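Datar 活动室 十一月安全自查表(附意见)
检查范围:802室及门外走廊 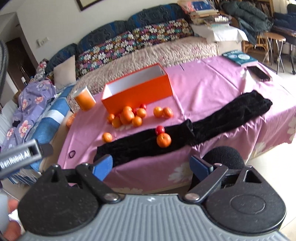 Birutė Vasiliauskas:走廊尽头那扇防火门上个月就关不严,请这次务必写进表里,别只写“正常”。

一、出口与通道
防火门:不合格。闭门器回弹无力,门扇停在离门框一掌宽处。已报修,等 Mergate 派人更换。
走廊:合格。折叠椅已移走。
疏散指示灯:合格。断电后两盏都亮。
意见:门修好之前,晚上最后离开的人请用手把门推到底。

二、灭火器材
干粉灭火器:2具,压力指针在绿区,铅封完整。
灭火毯:合格。挂在茶水间门后,拉带朝下。
意见:靠窗那具的检查卡写满了,需换新卡。旧卡交办公室存档。

三、用电
插座与面板:基本合格。编号13的插座面板松动,已贴停用标签。
延长线:不合格。茶水间有一根插在另一根后面,当场拆开。
电热水壶:合格。底座干净,电线无破损。
意见:Bravo 牌取暖器放回储藏柜,用前先登记。有人问能不能整晚开着,答复是不能。

四、桌面与地面
桌布:合格。下摆不拖地,不妨碍走动。
食品:水果放在桌上即可,切开的当天收走。
地面:门口地垫一角翘起,已用胶带压住,下次换防滑垫。
意见:桌腿锁扣有一处偏紧,能锁上,暂不处理。

五、急救箱
创可贴、纱布:数量够。
烫伤膏:过期,已取出。
剪刀:缺。上次借出后没有归还。
意见:采购单里加烫伤膏一支、圆头剪刀一把。箱盖内侧的联系电话还是 Steverport 旧址的,要重打一张。

六、复查
防火门和延长线列为优先项,复查定在下午6点,活动散场之后。检查卡和电话单由办公室补齐,补好后在本表背面签字。

Birutė Vasiliauskas 补充:13号插座修好以前标签不要撕,上回有人撕了照用。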